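Search this site Search Go

Speaker Notes: Can Machines Do the Chores Yet?
2/28/19
By Jana Brinkmann

Thank the hosts and acknowledge Eun-seong Yoo for arranging the session. State the question at the outset: can a machine be given an ordinary household or shop-floor chore today and be left alone with it? The position of Stindska is that it can be given parts of one. Pause before the next slide.

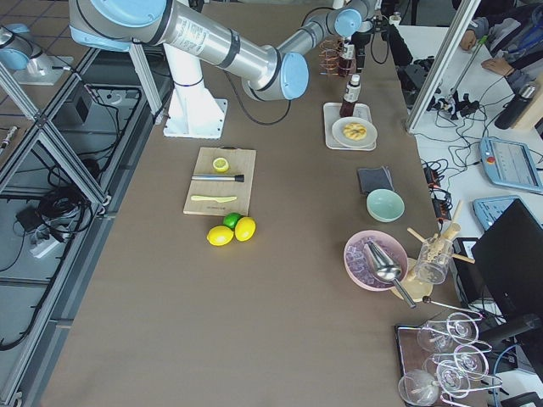
Our interest at Stindska is in chores that involve many unlike objects, and preparing drinks is a demanding case. Arms on factory lines do well when each part is the same and arrives in the same place. Fruit does not meet that condition. Ask the audience to consider the halved lemon on the board, then the whole lemons and the lime in front of it. Each calls for a different grip. The ice scoop and the long bar spoon are a separate problem, as a tool must be held at an angle that allows it to work. Stemmed glasses lying against one another in a rack leave very little room for fingers of any kind.

Give the Plulico trial figures slowly. Over 400 attempts at single steps, 69 percent were completed without help. When the steps were joined into one full task, the rate fell to 35 percent. Mention that Fouad Yammine will take questions on method.

Shop floor: sorting and bin loading are closer to routine use. Cleaning up after a spill remains out of reach. Refer to the Trorkov report if asked about cost. Allow 2 minutes for questions, then hand over to Jitendra Sachdeva.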